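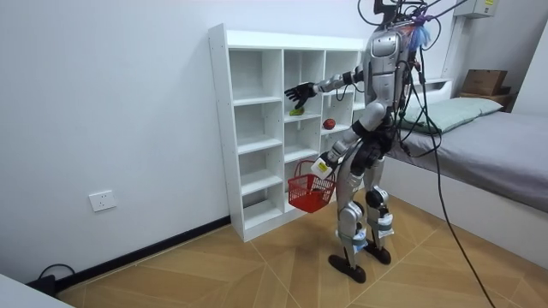
Cube shelf in the spare room -- anchor it or not?

rirn_kate
10 July 2019
White cube unit, five rows high, stands right on the floor against the wall. Baseboard keeps it from sitting flush at the top. Cleared nearly all of it for a re-do. Anchor? And baskets or bare cubes?

Bezerra80
Anchor. Always. Took me 5 minutes and 2 brackets. Pack the gap with a scrap of wood.

Ferenc Balogh
Disagree, sort of. Heavy stuff in the bottom row and it wont budge. Mine's been fine since October.

Bezerra80
Fine until somebody pulls on it. Kids climb those things. Just anchor it.

rirn_kate
ok ok, anchoring. One more from higher up, looking down at the bottom cubes:

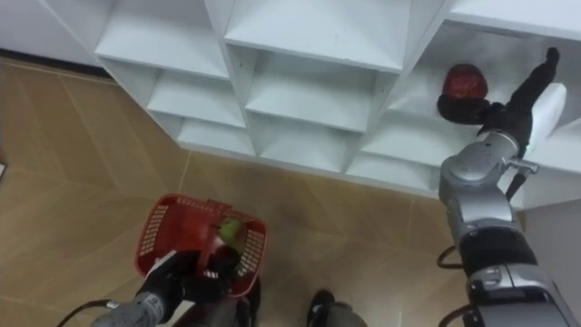 Lower cubes and the floor, dark baseboard at top left.

nitum_jo
Notch the back edge of the side panel over the baseboard, then it goes flush. Did that in our Rirndale place. Messy but ok.

Ferenc Balogh
Dont cut it!! You'll never sell it after. Spacer is plenty.

nitum_jo
who's selling a cube shelf lol

Bezerra80
Spacer. And no baskets in every cube, you forget whats in them. Bottom row only.

rirn_kate
Spacer it is. Baskets low, rest open. Bed's in the same room so I want blankets in reach -- which row?

nitum_jo
Middle. Measure them folded frist.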